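Shared laundry room charges after a change of operator
Pronby Tenant Help, Leases and Fees
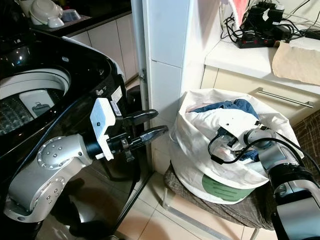 Posted by Tritwood_Unit39 on Mar 23, 2018

I reside in a building managed by Aranda. The laundry room was included in the rent when my lease was signed. A notice now states that Ziltell will operate the room beginning in April, and that each household will pay a monthly fee of 13 dollars whether or not it uses the machines. My lease has several months left to run. May the manager add this fee before the lease ends?

leasedesk_pronby

Please review the section of your lease titled "Services" or "Amenities." If laundry is listed there as included in the rent, the manager ordinarily may not charge separately for it during the term without your written agreement. A change of operator does not by itself alter the lease. You are advised to write to Aranda, quote the section, and request a reply in writing. Continue to pay the regular rent in full while the matter is pending. Rules differ by state, and your local housing office can confirm which apply.

hallway2

We received the same notice at our building. The fee was removed for two households after they sent copies of their leases. Ours did not mention laundry, so we pay.

R. Office Clerk (retired)

Check for a house rules attachment. Some leases permit changes to the rules with notice, although a fee is generally a separate matter. Keep the envelope.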